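Brivolance Household Guide, Section 4: Wastebaskets and Dry Packaging

This section covers the open plastic wastebaskets supplied with the Esstead rooms and apartments. It applies to the slotted baskets only. For the lidded kitchen can, see Section 5. For bottles and cans, see Section 6.

4.1 Where the basket goes

1. Stand the basket on a flat, hard floor. It will tip more easily on a thick rug.
2. Leave a hand's width between the basket and the wall so air can pass through the slots.
3. Keep it away from heaters, stoves and radiators. The plastic softens with heat and does not go back to its old shape.
4. Do not put it behind a door that opens inward.

Note: The basket has slots in the upper walls and solid plastic lower down. Small scraps stay in as long as the pile is below the slots. Once it reaches them, thin items such as straws and tie strips start to work their way out.

4.2 With or without a liner

The basket can be used bare for dry packaging. Use a liner if anything damp or greasy is going in.

1. Shake the liner open before you put it in.
2. Push the bottom of the liner down to the floor of the basket. Trapped air will hold it up and cut the space in half.
3. Fold the top of the liner over the rim, all the way around.
4. If the liner is too wide, gather the extra on one side and tie it in a loose knot outside the rim.

Do not cut holes in the liner to let the air out. Press it against the walls with your open hand and the air will come up the sides.

4.3 What goes in

The following can go in a bare basket:

Empty snack packets and candy wrappers
Small cartons and boxes
Dry tissue and paper towel
Clear plastic wrap from packaging
Cardboard strips and inserts
Empty cups, once rinsed and dried

Keep the following out:

Food scraps, including crumbs in any quantity
Batteries and light bulbs
Broken glass or china
Cigarette ends, matches and candle stubs
Anything still dripping

CAUTION: Never empty an ashtray into the basket. The slots let air in at the sides and a small fire will spread quickly.

4.4 Getting more into the basket

Most baskets that look full are holding a lot of air. Boxes and crumpled wrap are the usual cause.

1. Empty each packet over the sink or the kitchen can before you drop it in. Meat floss and pastry crumbs bring ants within a day in warm weather.
2. Open small boxes at both ends and press them flat.
3. Fold clear plastic over on itself and tuck it inside a larger packet, or it will spring open again.
4. Put flat things in first and soft things on top.

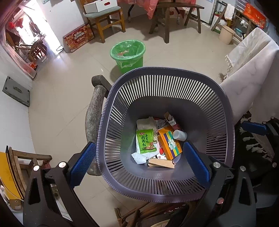 5. Stack cups one inside another if there is more than one. A single cup can be squashed if it is thin enough to do so by hand.
6. Do not stand on the contents or press them down with your foot. The bottom of the basket is molded in one piece and a crack there cannot be repaired.

Note: Residents who sort their cardboard should pull it out at this stage - it is much harder to do once the liner is tied. Clean carton board goes in the paper bin on the ground floor. Board with a plastic film or foil lining stays with the general trash.

4.5 Emptying

Empty the basket when the pile reaches the bottom of the slots, or every 2 days, whichever comes first.

1. Carry the basket with both hands under the rim. Do not lift it with your fingers through the slots.
2. With a liner, unfold the top, tie it and lift it straight up.
3. Without a liner, hold the mouth of the basket inside the opening of a trash bag and tip it slowly.
4. Check the bottom for flat pieces that have stuck.
5. Take the bag to the chute room on your floor. Do not leave it in the hallway.

4.6 Cleaning

Wash the basket once a month with warm water and dish soap. Use an old toothbrush for the ridges on the rim and for the ends of the slots, where dust collects. Rinse, turn it upside down and let it dry fully before use. Bleach will leave pale patches on dark plastic and should not be used.

4.7 Replacements

A cracked basket should be handed in at the Bakhtiari Street office. Ask for Pornthip Siriwan and give part number 1125. Baskets with scratches or stains are not replaced.

Section last revised March 23, 2021, by Touran Mirzaei.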